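October, 6:40 a.m.

Third attempt at the rye starter. The first two went flat on day four and I threw them out. This time I am keeping a proper record, as I would for a pump test, and changing one variable per batch. Flour is the same stone-ground dark rye from Poon, bought from the same bin. Water is from the kitchen tap, left standing overnight in the open jug. The variable is temperature. The earlier batches lived on the windowsill, and the thermometer shows that sill swings by nine degrees between dawn and mid-afternoon.

The jar is now in the cupboard over the refrigerator. Readings so far are within a degree and a half of each other.

Weight of jar, lid and contents at 6:15 was 977 g. The empty jar with lid is 762 g, so 215 g of starter before feeding. Removed 150, left 65, fed with 65 of flour and 65 of water. Marked the level with a rubber band. Smell is sour apple with some nail polish, stronger than yesterday. Sunil Wanigasekara says the nail polish note means underfeeding and wants me on two feedings a day. I will hold to one feeding until the readings settle, then switch, otherwise I will have changed two things at once.

The float test needs something you can see through from the side. A mug is no good, as you are left looking down at the surface and guessing.

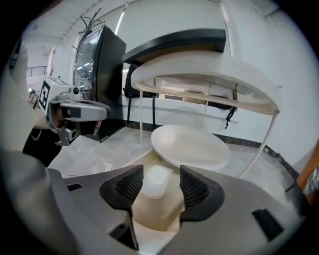

Translucent plastic cup, frosted.

Procedure for the float test, so that I do it the same way each time: fill the cup to two fingers below the rim with room-temperature water, wet a spoon, take the starter from the top of the jar without stirring, lower it in, wait one minute. Yesterday at 5 p.m. it sank at once. The day before, the same. I do not expect it to float before day seven.

11:20 a.m. Rise of 18 mm above the band. Batch two had managed 11 mm at the same age. Bubbles are small and even on the side of the glass, with a few large ones near the top. No liquid layer.

Shirley Poirier called about the bake on the first weekend of next month. She wants four loaves and I told her to plan on two, and to buy the rest. Her oven runs hot on the left and she has never put a thermometer in it. I offered to lend mine. She also asked if the Verklow pans are worth the money. I have one, it is heavy, the corners brown well, and the coating has started to lift at one end after a year. I would buy plain steel next time.

2:30 p.m. Rise 31 mm. Surface domed. Cupboard temperature unchanged.

Went through the old notebook looking for the hydration figures from the loaf in spring and could not find them. I had written "wetter than last time" and nothing else. Last time is not in there either.
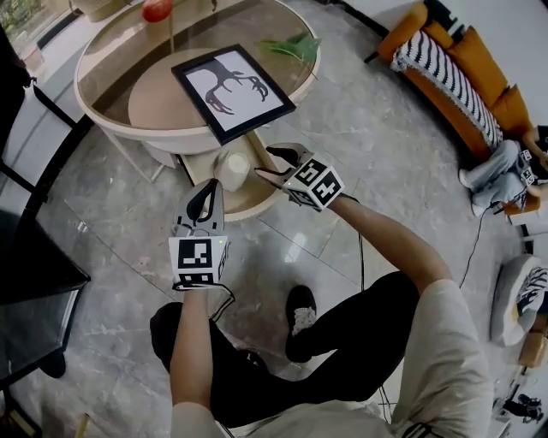
Round glass-topped table with the antler picture laid flat.

5:10 p.m. Rise 34 mm and starting to flatten in the middle, so the peak falls between ten and eleven hours after feeding at this temperature. Float test: sank, but slowly, and one piece came off and stayed up. Entered as a fail.

Laurențiu Marinescu wrote back about the rye malt. He uses two percent of flour weight, scalded, and says more than that gives a gummy crumb. I had been using five. That may account for the spring loaf, though with no figures I cannot check.

9:45 p.m. Down to 22 mm. Smell milder. Rinsed the spoon and the cup, left the jug out filled for the morning feeding. Need more flour by day eight, and a finer scale if I can find one, as this one reads in whole grams and drifts when the battery is low.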